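Stains and crumble on a matte white work surface – cleaning order?
Board: Workroom and Storage > Surfaces

nazma_w
Original post

Second-hand work table, matte white top, used for filling sachets and for labeling. It came from an office clearance in Trelmont with no label and no paperwork, so I can't tell you what the top is made of.
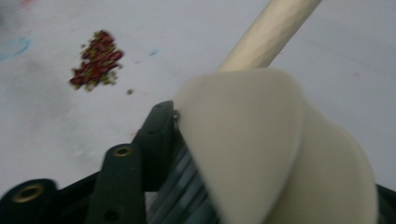 Two separate problems. The first is color in the surface. There are blue marks, one of them a curved one, and some pale pinkish-red smears. I have been over all of it with dish soap and warm water, then with Rirex spray. The blue got paler on the first pass and has not changed on the second or third. The pink did not respond to either.

The second is the crumble. The filler I use is a bulk red and green mix from Bergeron. It arrives brittle and breaks down further every time it is handled. If I wipe it with a damp cloth it drags, and I suspect that is where the pink is coming from. If I brush it dry, the fine part goes on the floor and the rest stays put.

What I would like to know:
Is the pink likely to be dye from the mix, or older than that?
Which of the two colors should be treated first?
Is there a solvent that is safe on an unidentified matte finish?

I don't want to cover the table. I tried a vinyl cloth and the labels stick to it.

Nazma

benchrest
Reply 1

Order of operations is simple. Remove all loose material dry, then solvent for the blue, then something alkaline for the pink. Never put water on plant crumbs or dyed filler. Any colorant that is water soluble will go into the cloth and then into whatever texture the finish has, and a matte finish has plenty of it.

For the blue I would use isopropyl at 70 percent on a white cotton cloth. Test under the overhang first. Hold the cloth on the spot, lift, and check whether it has picked up white. If it has, you are dissolving the top and you should stop.

colleen_vachon
Reply 2

I'd do the pink first. The blue has already survived soap and a spray cleaner, so it will still be there next week. A food or plant dye is more of a moving target and it sets with time and light.

Is the mix dyed? Ask Bergeron. If the red comes off on a damp white paper towel within a minute, you have your answer without touching the table.

nazma_w
Reply 3

The bag says "red/green decorative filler" and gives a weight. No ingredients. I will do the paper towel test tonight.

benchrest
Reply 4

@colleen_vachon I disagree on the order. The blue has the look of ink. Ink that has been partly washed off is spread thinner and over a larger area than it was. If she goes in with an alkaline cleaner for the pink and it overlaps a blue mark, she risks moving the blue again. Solvent first, blot, let it flash off, then go to the water-based step.

colleen_vachon
Reply 5

Only if they overlap. Treat them as separate spots and the order matters a lot less than you are making out. What does matter is that isopropyl can also take dye with it. If there is pink under or beside the blue, you get a pink halo.

lbartos
Reply 6

Some points on the surface itself, as both of you are assuming it is sealed.

Matte white tops fall into several groups: pressed laminate, powder-coated sheet, painted board, and coated fiberboard with a thin film. The first two tolerate alcohol well. Painted board may or may not. The film type tolerates alcohol on the face and fails at the edges, where liquid gets under the film and lifts it.

Identify it before choosing a solvent. Look at an edge or a screw hole from underneath. Knock on it. Put a magnet on it. If a magnet holds, it is coated steel and you can relax.

Also, no melamine foam until you have done that. Foam is a fine abrasive. It will take the blue off, and it will leave a polished patch that shows from every angle except straight above. On a matte surface you cannot put that texture back.

Ľudovít Bartoš

tapeandtwine
Reply 7

I've used melamine foam on a white Troston packing bench for years with no visible damage. Light pressure, one direction.

lbartos
Reply 8

Which finish? Troston sold a gloss bench and a satin bench. Gloss hides it for longer. Put a flashlight flat to the surface and look across it.

tapeandtwine
Reply 9

Gloss. All right, I did the flashlight. There is a dull oval where I always tape boxes. I had put that down to wear.

lbartos
Reply 10

It is wear. The foam did it faster. Anyone tempted to even out a patch like that with 1,000 grit paper should know that it makes the patch larger.

nazma_w
Reply 11

Results from last night.

Paper towel test: a pinch of the mix on a damp white towel. Faint pink ring after a minute, clear pink after ten. The green part left a slight yellow. So it bleeds, and my damp wiping has been adding to the problem.

Magnet: does not hold anywhere.

Underside: there is a cable hole at the back that has been cut by hand. The core is brown and looks like pressed fiber. The white layer is too thin for me to measure with a ruler. I can't say whether it is film or paint.

lbartos
Reply 12

Film or paint on fiberboard, then. Try a fingernail at the cut edge of the cable hole, from below. Film will lift as a sheet. Paint chips.

Until you know, keep all liquid well away from edges and from that hole. Damp cloth only, nothing sprayed directly on the top. Spray cleaner should go on the cloth.

nazma_w
Reply 13

It lifted as a sheet, a very small one. Film.

benchrest
Reply 14

Then alcohol on the face is acceptable. Small cloth, folded, barely wet. Work from the outside of each mark to the center so you do not widen it. Replace the contact area of the cloth every time it shows color. If no color transfers after four or five changes, stop. What remains has gone into the film and more rubbing will only burnish it.

mthibodeau
Reply 15

My mother and I fill sachets as a side line and went through this a few years ago, so let me give you the crumble side, which has had less attention here.

Do not work over the bare top. Use a shallow tray with a lip, white or pale gray so you can see the fines. All filling happens inside the tray. The table then only gets what jumps the lip.

For what does get out: a stiff card first, held at a low angle, to push the pile together. A brush throws the light pieces. The card does not. Then a dry, soft paintbrush for the strays, moving toward the pile. Then the vacuum with the crevice tool held just above the surface. Don't drag the nozzle, it will crush the brittle pieces into the texture.

Sieve the mix before use. We lose a fair amount of every bag as dust, and that dust is what causes the staining. Larger pieces can sit on a surface for a day and leave nothing.

Maëlle Thibodeau

josee_t
Reply 16

Mother here. I do not agree about the sieve. Sieving breaks more of it than it removes. Pour from the bag slowly and leave the last inch in the bottom. The fines settle on their own in shipping.

mthibodeau
Reply 17

We have had this discussion. Leaving the last inch wastes more product than the sieve does. With a coarse kitchen sieve, rocked and not shaken, I get very little breakage.

josee_t
Reply 18

The last inch goes into the muslin bags, where it does not matter. Nothing is wasted.

Josée

colleen_vachon
Reply 19

For the pink, given that it is water soluble and has probably been wiped in: a paste of baking soda and water is the usual suggestion and I would skip it on film, it is slightly abrasive. Use an oxygen bleach powder dissolved in warm water, on a folded paper towel laid over the mark, with plastic wrap on top to stop it drying out. Leave it 60 minutes, remove, wipe twice with plain water on a cloth, dry immediately. Repeat once at most.

Not chlorine bleach. It can yellow some films and you will not be able to undo that.

lbartos
Reply 20

Agreed in principle. I would start at 15 minutes. A film over fiberboard with any pinhole in it will let water through, and the core swells and does not go back down. If you feel a raised spot under your fingertip, stop.

nazma_w
Reply 21

Did the blue first, in the end. Isopropyl, folded cotton, changed often. The short streak mostly transferred. The curved mark gave up some color and then no more, as benchrest said it might. No white on the cloth at any point. I left it alone overnight.

Pink: two rounds at 15 minutes with the oxygen bleach. The smear toward the back is paler but you can still find it if you know where it is. No swelling that I can feel. I will leave that alone as well.

For the crumble I have ordered a tray, 300 mm on the short side so that it fits between the label printer and the wall. Card and paintbrush method works. I tested both the sieve and the slow pour on half a bag each, and the amount of dust left in the tray was close enough that I won't argue for either.

benchrest
Reply 22

The curved blue mark: has anything with a round base been standing there? A stamp pad tin or an ink bottle leaves a partial ring if the base was marked on one side. If you still use one, put it on a saucer.

nazma_w
Reply 23

Nothing of mine. I use a thermal printer and there is no ink in the room. I assume it came with the table.

tapeandtwine
Reply 24

Is the tray metal or plastic? Mine builds up static in January and the light bits climb the sides.

mthibodeau
Reply 25

Metal. We gave up on plastic for the same reason. If you already have a plastic one, wipe it with a barely damp cloth and let it dry fully before filling. It holds for around 70 sachets and then you do it again.

nazma_w
Reply 26

Enameled steel. I will report back when the first full bag has gone through it.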